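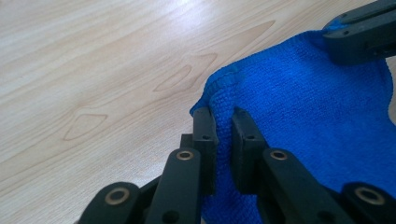 Blue microfiber cloth on a wooden tabletop

Unit 3: Heart Rate, Recovery, and What Your Pulse Can Tell You
Foundations of Personal Fitness, Vinholm Adult Learning Center
Handout prepared by Joonas Kiiskinen

Welcome back! Last time we got through warm-ups and the difference between mobility and flexibility, and the discussion ran so long that we never got to pulse taking. So we start there today, and I'm glad, because this is my favorite unit in the whole course. You carry a free training gauge inside your chest all day long, and after tonight you'll know how to read it.

Terms to know

Resting heart rate: the number of times your heart beats in a minute when you are calm and awake. For most adults it falls somewhere between 60 and 100. People who have trained for endurance for years may sit well below that.

Maximum heart rate: the fastest your heart can beat during all-out effort. It's set mostly by age and by the parents you happened to get. Training barely moves it, which surprises almost everyone the first time they hear it.

Heart rate reserve: maximum minus resting. Think of it as the room you have to work in.

Recovery heart rate: how far your pulse drops in the first minute after you stop hard exercise. We will spend the second half of the session on this one.

Taking your own pulse

Sit down and stay quiet for a few minutes. Put the tips of your index and middle fingers on the thumb side of your wrist, just below the crease. Leave your thumb out of it (the thumb has a pulse of its own and will mix you up). Press lightly until you feel the beat.

Count for 30 seconds and double it. If your beat feels uneven, count the full 60. Write the number down right away, with the time of day next to it.

The neck works too, and it's easier to find when you're out of breath. Press gently and on one side only.

Do this three mornings in a row before you get out of bed and use the average. Coffee, a bad night, a cold coming on, a hot bedroom, an argument on the phone: all of these push the number up. That's part of what makes it so useful! A morning pulse that runs well above your normal for several days is a good hint to take things easy.

Estimating your maximum

The old formula is 220 minus your age. A newer one, which tends to fit older adults better, is 208 minus 0.7 times your age. Both are averages taken from large groups, and your own maximum could easily be ten beats higher or lower. Use the result as a starting point and let how you feel have a vote.

Worked example, using the newer formula for a person aged 50:
0.7 times 50 is 35
208 minus 35 is 173
Estimated maximum: 173 beats per minute

Now add a resting rate of 65. The reserve is 173 minus 65, or 108. To find a moderate target at half of reserve, take 54 and add the resting rate back on. You get 119. Try it with your own numbers in the margin before you read on.

Several people in the Fludton evening group forgot to add the resting rate back at the end and came up with targets they could hit by standing up. Watch for that step.

The talk test

You don't need any math for this one, and I love it for exactly that reason. At easy effort you can sing. At moderate effort you can talk in full sentences but singing is out. At hard effort you get a few words between breaths. Pair up for the hallway walk tonight and keep a conversation going, then compare what you noticed with the pulse you took.

If you take medicine that slows the heart, such as a beta blocker, the formulas above won't work for you. The talk test still will. Check with your doctor about what range makes sense, and check before starting anything hard if you have a heart condition or have been inactive for a long time.
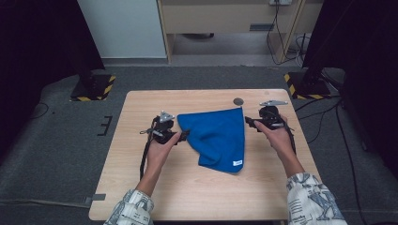 The blue cloth, bunched up between two black hand-held grippers

Recovery: the fun part

When you stop exercising, two things happen. First the "rest and digest" side of your nervous system comes back on, quickly, and your pulse falls fast for a minute or so. Then the stress hormones clear out and the rest of the drop comes more slowly.

That first quick drop is the one we measure. As your fitness improves, it usually gets bigger, and it can change within weeks. I've had students who saw nothing on the scale for a month and then watched their recovery number climb session after session. It's a great thing to see on paper!

Step activity

We use the low step and the metronome at a comfortable beat. Step up, up, down, down for 3 minutes. Stop at any point if you feel dizzy, have chest pain, or just don't like how it's going.

As soon as you finish, stay standing and count your pulse for 15 seconds. Multiply by four. Sit down. When one minute has gone by, count for another 15 seconds and multiply by four again. Subtract the second number from the first.

Say you finish at 135 and a minute later you're at 107. Your recovery is 28 beats. Keep the step height and the beat the same every time, or you won't be able to compare one week with the next.

Common mix-ups

A lower resting rate isn't always a fitter heart. If yours is low and you feel faint or worn out, have it looked at.

Sweat tells you about temperature and very little about effort.

Wrist trackers do a decent job at rest and on steady walks. They can wander during lifting or anything with a bent wrist. Check yours against your fingers once in a while.

For next session

Keep a pulse log for seven mornings. Bring it even if you missed a day or two.
Repeat the step activity once at home, on a stair, with someone else in the house.
Read the Betancur chapter on interval training, at least up to the section on hills.
Wear shoes you can walk briskly in. If it's dry we'll be outside on the path.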